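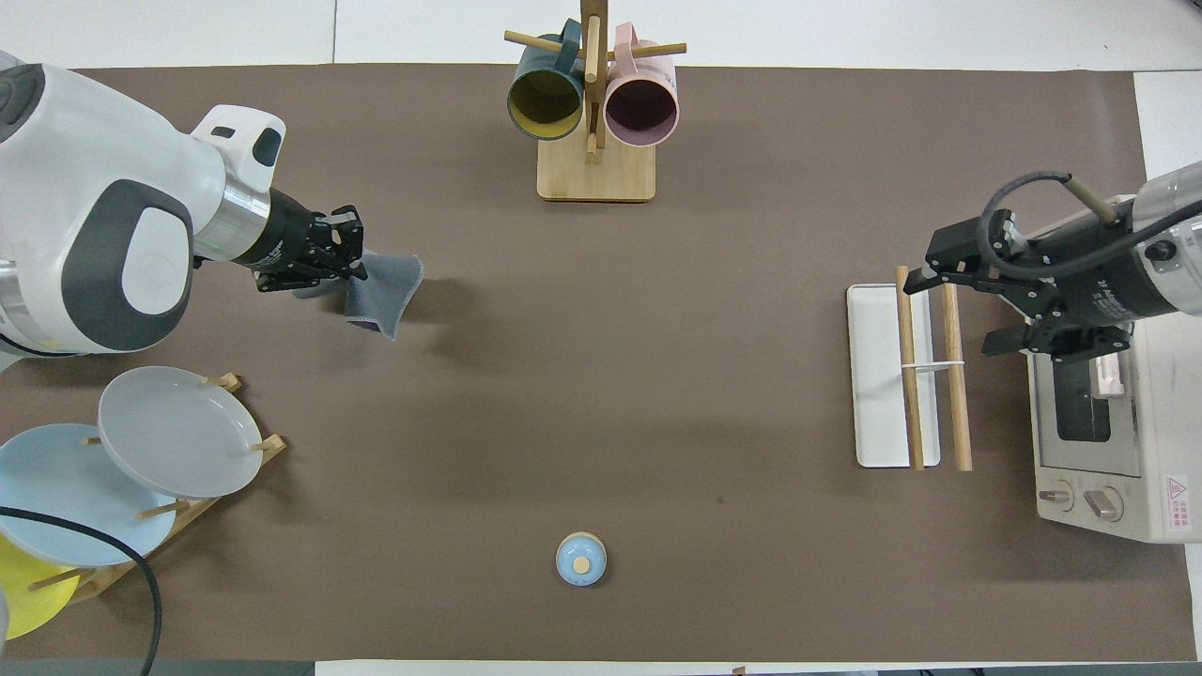 Filley launches its countertop range for small kitchens

5/24/22. I've wanted to write this one for ages, because mugs are the thing I get asked about more than anything else (more than knives, more than pans, and I do go on about pans). People move into a flat, they unpack the kitchen boxes, and by the end of the first week the cupboard over the kettle is stacked two deep with mugs and you can't get the bottom one out without lifting down all the others. So the first thing out of the door in our new Filley range is a mug tree, and I'm really pleased with it. It's a light wood post with pegs on a rectangular bamboo base, and the pair hanging on it, the dark teal one with the mustard-yellow inside and the pale pink one with the mauve inside, are the sort of mugs that deserve to be out where you can see them instead of at the back of a shelf. Mine are all chipped and from petrol stations and they still look better hanging up!

I'm Said Ouazzani and I run Kaseck, which makes and sells things for kitchens that haven't got enough room. We started with 2 products, a dish rack and a bread bin, and both of them are still going. Filley is the biggest thing we've done, and it grew out of my own worktop, which is narrow and has a boiler cupboard at one end that I'm forever knocking my elbow on.

The range has three parts to begin with: the mug tree, a long tray and a big flat mat to set everything out on. The mat came last and we nearly left it out. Then I put one down at home under the tree and the toaster oven, and I stopped hearing that scraping noise every time something got shoved along to make space for a chopping board. It wipes down with a damp cloth. You can roll it up when you want the table back for dinner, though I'll admit mine hasn't been rolled up since I got it.

The tray is for all the bits that wander. Teaspoons, tea bags, the butter knife, the little clip off the bread. Put it next to whatever you use most in the morning. I keep mine by the toaster oven, and my sister has hers by the sink with the washing-up brush in it, and we've had a proper argument about which of us is right.

A word on hanging mugs, as I know I'll get letters. Dry them first. A tea towel kept on the same worktop does the job, and it saves you finding drips on the base later on. Hang the heavier ones on opposite sides of the post so the weight is shared out, and leave a peg free if you can. A free peg is handy when somebody pops round and you want to put a clean mug back in a hurry.

We tried the first batch out in 40 homes, mostly rented flats with one run of worktop, and I read every single note that came back. Some of them were very blunt! The pegs on the early trees were too short for wide handles, so we made them longer. The first tray had a lip that crumbs got stuck under, so that went too. One person wrote a full page about the colour of the mat and I've kept it in my desk drawer.

The opening run is 1000 sets, and they'll go on sale through our own shop and through Bandine, who have stocked our dish racks from the very start. The packing is being done by Gebretsadik, a family firm just up the road from us, and everything comes in plain card with paper padding. The tree arrives in pieces with the pegs already in the post, and you only need to fix the post to the base. No tools needed, and the screw is in a paper envelope taped underneath (please don't throw the envelope away, I've done it myself).

In September we'll be adding a smaller tree for people who live on their own or who are very strict about how many mugs they own. There may be a second mat size as well, if I can settle on one.

Shops wanting to stock Filley, and anybody writing about kitchens who'd like to borrow a set, should get in touch with me at Kaseck. I answer most messages in the morning, once I've had my tea.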